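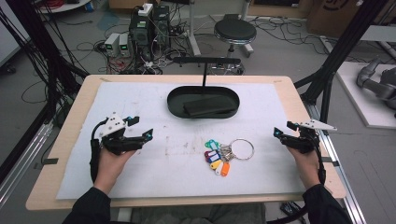
Facilities Practice, Unit 2
Keys, Tags and the Issue Table
Handout for the January section
Instructor: Lachlan Lindsay

Reading before class: Pustow workbook, the chapter on key control. Bring your own copy of the key register form. The office will not print extras.

1. Why shared keys go missing

Most shared keys that are lost in a building are still in the building. They are in a coat, in a drawer, or under something on a bench. A bunch on a big ring with bright tags is easier to spot than a single bare key, and it is harder to put in a pocket and forget. That is the whole case for the large ring. The case against it is that losing one bunch means losing everything on it, so the register has to say what each ring holds.

2. Tags

Plastic tags come in mixed colors. Teal, green, blue, purple, red, pink, yellow, white and orange are all easy to get. Some pairs cause trouble. Teal and green look alike in a dim corridor, and so do red and pink. If you use both colors of a pair, give them to doors that are far apart, and write the room number on the tag as well. Never rely on color alone. Some of the people using your keys will not see the colors the way you do.

Do not write the building name or street address on a tag. A room number means little to a stranger. An address tells them where to try it.

Write in pencil first, then go over it in permanent ink. Ballpoint fades under the plastic window.

At the Girken building the old system used color for the floor and number for the room. When the floors were renumbered, the tags were left as they were, and for two years the yellow keys opened doors on the wrong level. Retagging 300 keys took the staff most of a term. Change the tags on the same day as the door signs.

3. The ring

A split ring should be stiff enough that it does not open when the bunch is dropped. Keep metal keys together and let the tags hang to one side. If tags and keys alternate all the way around, every search means turning the whole bunch.

Check the ring by pulling gently on both sides of the gap. Replace it if the coils stay apart.

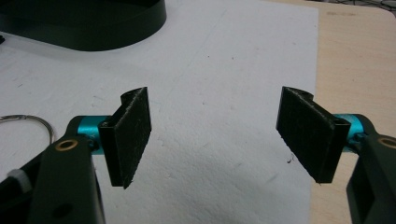 4. The issue table

Use a light-colored surface. A sheet of white board or paper laid over the table is enough. Dark keys show up on it, and it takes the scuffs that would otherwise go into the wood. Smudges do not matter. Replace the sheet when it tears or curls.

A tray with a raised rim belongs at the back of the table for things that are not being handed out at the moment. The front middle stays free for the bunch being checked in or out. One bunch at a time.

Cables and power supplies go on the floor behind the table, out of the walking path. Coil any loose wire before the next group comes in.

5. Checking in

Lay the bunch flat. Fan the tags out so that each one can be read. Read each tag against the register and tick it. Sign and write the time. If a key has no tag, stop and tag it before it goes back on the hook.

Kokkonen prints a register with 400 lines. It is fine for this course. The Claltex form has no column for the return time and should not be used.

Assignment

Draw up a tag plan for a building you know. List the colors, the doors, and any pairs you avoided. One page, typed. Due 12/4/24 at the start of class.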